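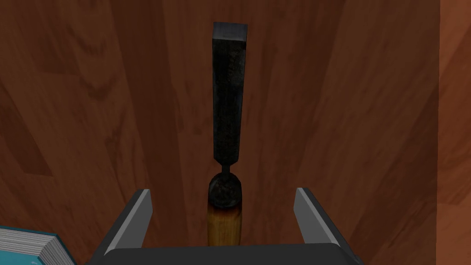

Erst mal die Backen nachmessen, bevor ich am Greifer irgendwas verstelle, meinte Effiong heute früh am Telefon, in der Simulation sehe nämlich jeder Nullpunkt sauber aus. Na gut. Ich hatte den Schraubendreher schon in der Hand und hab ihn wieder weggelegt.

Also gemessen. Die linke Backe macht zu, wo sie soll, die rechte kommt 2 Millimeter zu spät, und das erklärt mir endlich, warum die Zelle in Bilinstead die Stechbeitel immer so komisch schräg packt! Im Modell steht der Griff schön mittig zwischen den offenen Fingern, da kann ich die Anfahrt hundertmal laufen lassen und alles ist prima. Den Versatz kennt das Modell ja gar nicht.

Nach dem Kaffee die Führung aufgemacht. Altes Fett, ganz zäh, voller Holzstaub (pfui). Im Wartungsplan von Brelar steht Schmieren alle 4000 Zyklen, und wenn ich ehrlich in mein Heft gucke, hab ich das seit März nicht mehr eingetragen. Ausgewischt, neu gefettet, Zahnriemen nachgespannt, zweimal leer auf und zu. Läuft viel leiser, so ein Schnurren statt dem Kratzen von letzter Woche.

Dann den Nullpunkt neu gesetzt und die Öffnungsweite auf 58 gestellt, vorher hatte ich 31, keine Ahnung mehr, wieso. Im Simulator muss ich den Wert auch noch nachziehen, sonst passt das wieder nicht zusammen.

Echte Greifversuche erst morgen, um halb sechs war ich platt. Dichtung für die Haube bei Wavstead nachbestellen, die alte ist an der Ecke eingerissen.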